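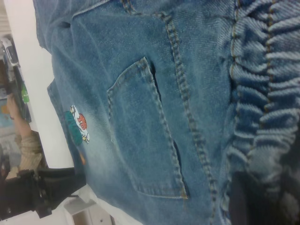
Rosário Carvalho left Valtlow at 7 in the morning with 451 miles to go and the windows right down. The motorway would have been quicker - everyone at the office had told her so - but she wanted the old coast road, all of it!

And what a road! It dipped through Himness, where a man was selling cherries from a wheelbarrow, then climbed so hard that the little car groaned in second gear. At the top she pulled over, ate half the cherries and shouted at the sea for the sheer joy of it.

"Is this right for Salgado?" she asked a woman on a bicycle.

"Left at the chapel," the woman called, "but go right first. The bakery's on the right!"

Rosário went right. The custard buns were still warm, so she bought two, then went back in for four more.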